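Wrist cameras belong on home-built arms

Most shared-workshop arm builds spend their money on the joints and leave sensing for later. I think the order is wrong. Our arm at Galang carries 2 cameras, one overhead and one at the wrist, and the wrist unit does nearly all the useful work at close range.

The overhead view places a marker on the bench well enough to start an approach. It cannot show how the barrel sits between the fingers, and the last 21 mm are where our grasps fail. We logged 594 attempts in June. Of the 213 misses, most were errors of angle that better gearboxes would not have fixed.

The objection is cable routing. It is a fair one, and a wrist cable will fatigue. Replace it on a schedule. Textured finger pads and a matte felt surface are cheap and should go in at the same time, before anyone prices another servo.
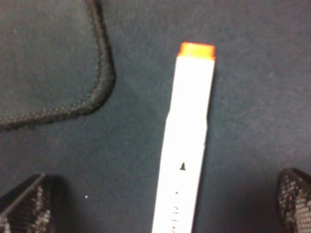 Photo: Crisanto Malabanan / Galang
White marker with orange cap on gray felt, from the wrist camera.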